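Handheld grippers with flat metal fingers or moulded ones for thin tableware?
Posted by Pylyp Tkachuk, 4/30/22

I am choosing end tooling for a pair of hand-held grippers. The operator wears a head camera, sits at a table and handles kitchen items with both hands. The same fingers will later go on two small arms, so whatever I pick has to work in both places.

The items are plates and serving trays. The trays are the difficult ones. They have a low lip and rounded corners, and they lie flat on a smooth board, so there is very little to get hold of. At the moment I have two sets of fingers:

Set A, flat metal plates, 2 mm thick, no padding.
Set B, moulded black fingers from Dinadero, tapered, slightly soft at the tip.

Set A gets under a lip well but slides along the edge once the tray is lifted. Set B holds much better after the lift, but the tip is too thick to get under the lip unless the tray is pushed against something first. I have tried thin rubber on set A and it peeled off within a day.

The trigger stroke is the same on both. Cables run back along the forearm to a Nastico controller. Jaw width is logged together with the head camera picture.

What I would like to know:
Is it reasonable to run different fingers on the left and right hand, or does that cause trouble later when the recordings are used on the arms?
Has anyone compared closing force on thin rims with the two types?
Does the cable on the forearm affect the wrist readings, and if so, where do you clamp it?

Budget is small. I would prefer not to buy a third set.

Bohdana Zinchenko

I ran this comparison last September, on trays and shallow dishes, with fingers close to yours. Mine were steel plate against a tapered printed finger with a silicone tip.

Method: one operator, the same table, the same starting marks. Each attempt was slide, lift, hold, put down. An attempt failed if the item turned in the jaws or touched the board before the put-down. I logged 1134 attempts in total, split evenly between the two types.

Results in short. On rims and lips, the steel plate made the first pick-up more often, and the tapered finger dropped less once it had hold. On flat plates with a raised edge there was very little between them. On trays heavier than 500 g the bare steel was poor and I would not use it without some surface on it.

Closing force: I put a small load cell between the jaws before each block. People squeeze harder with bare metal because they feel the slip. That is fine in the hand, but the force was not in my recordings, only the jaw width. When the arm closed to the same width it held with less force than the operator had used, and the tray turned. If you stay with set A, record force or add a fixed offset to the closing width. I used 5 mm of extra closing on the command side. Start lower than that if your items are brittle.

On rubber: do not glue sheet to the flat face. Have the plate bent over at the end, wrap the rubber round the bend and clamp it from behind with a screw. The edge of the sheet is what catches and peels. Mine lasted the whole series that way. The bend adds thickness at the tip, so file it down on the underside or you will lose the one advantage of the plate.

Mixed fingers are reasonable. I would keep them fixed to one side for the whole set of recordings and write the side into the file header. Swapping halfway was the worst thing I did. The item is approached quite differently with each type, and the two halves of my data did not agree.

Vasylyna Pylypenko

Just use suction. Trays are flat, a cup will pick them up every time and you can forget about fingers. Yurchenko sell a kit that fits most small arms.

Pylyp Tkachuk

Suction does not help here. The operator has to do the task by hand with the same tool, and I need the edge grasp for putting the trays into a rack.

Sânziana Stanciu

On the cable, which has not been covered yet.

Yes, it affects the wrist. A straight cable pulls when the operator reaches across the table and it goes slack when the hand comes back. With an orientation sensor in the handle this shows as a slow lean towards the cable side. I measured up to 8 degrees with a stiff cable clamped at the elbow, which was enough to miss a thin lip on playback.

What worked was a coiled lead between the handle and the first clamp, with the clamp on the forearm just behind the wrist. Leave enough slack for a full turn of the wrist in each direction. From the clamp back it matters much less. A soft strap over the sleeve is fine, but check it between sessions because knitwear moves.

Check the head camera before you decide on fingers. Bare metal reflects the lamps, and with a fixed exposure a white plate may come out with no detail in the middle. If your tracking relies on the finger outline, black fingers on a white board are easier than metal ones. Matt paint on the outer face of the plate solves most of it, and you can leave the gripping face bare. The Wukcombe marker stickers also work but they come off at the corners.

For mixed fingers I agree with Bohdana. I run a flat plate on the right hand for getting under the edge and a tapered finger on the left for holding. The right lifts one edge slightly, the left closes on the side, then both lift. It is slower than using two of the same, but the drop rate on trays was lower for me. Calibrate each hand separately, closed and fully open, at the start of every session. The zero point differs between the two types and the controller will not warn you if the wrong file is loaded.
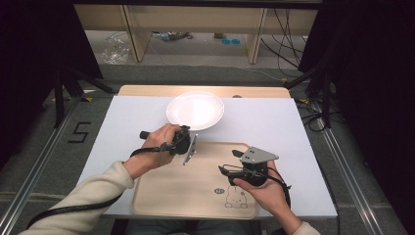 Kazue Kobori asked whether the separate calibration is still needed if both finger types are shimmed to close at the same width, and added that on her own pair the zero drifted after each change of fingers even with shims fitted.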